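Doors That Stick, Squeak and Sulk

Most doors in an old house have one complaint each, and they save it for the night you have company. A free afternoon and a screwdriver will settle the majority of them.

Start with the hinges. Open the door halfway and lift it gently by the handle. If it moves, the top hinge is loose, and you can put the plane back in the drawer before you do something you'll regret. Tighten every screw by hand. If one just spins happily in place, take it out, pack the hole with wooden toothpicks and a little wood glue, snap them off flush and let it dry overnight.
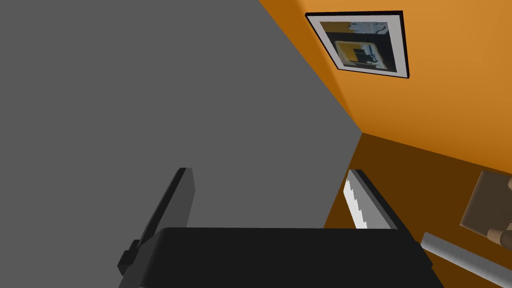 For squeaks, tap out one hinge pin at a time, wipe off the black gunk and rub the pin with plain candle wax. Spray oil works too, for a week or so, and then it collects dust and the squeak comes back with friends.

A door that rubs only in April is swollen, so leave it alone until the weather dries out. I planed mine in a damp spell and by winter I could have mailed letters through the gap.
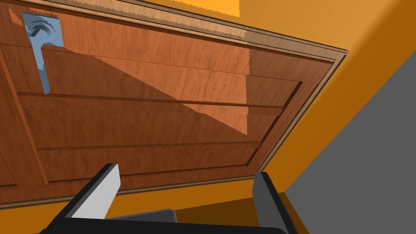 Lever handles droop when the spring inside gets tired. Before you buy a new set, look for a small set screw on the underside of the neck — it may only need a quarter turn. My neighbor Gönül Dursun lived with a droopy bathroom lever for six years and fixed it while waiting for the kettle.

If the latch misses the strike plate, color the latch with lipstick, close the door and see where the mark lands. Low by a hair? File the plate. Low by more than that, go back to the hinges, which you skipped.
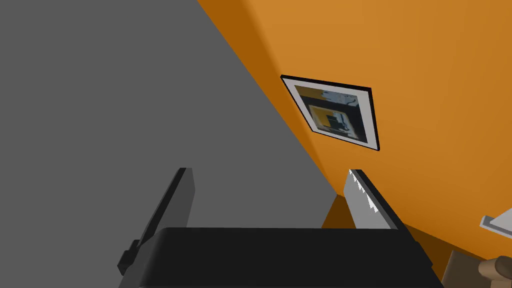
Do I need to take the door down to sand the bottom edge?

You do, unless you enjoy sanding carpet. Pull the bottom pin first and the top one last, with somebody holding the door, and seal the bare wood before it goes back up. Use 200 grit for the final pass.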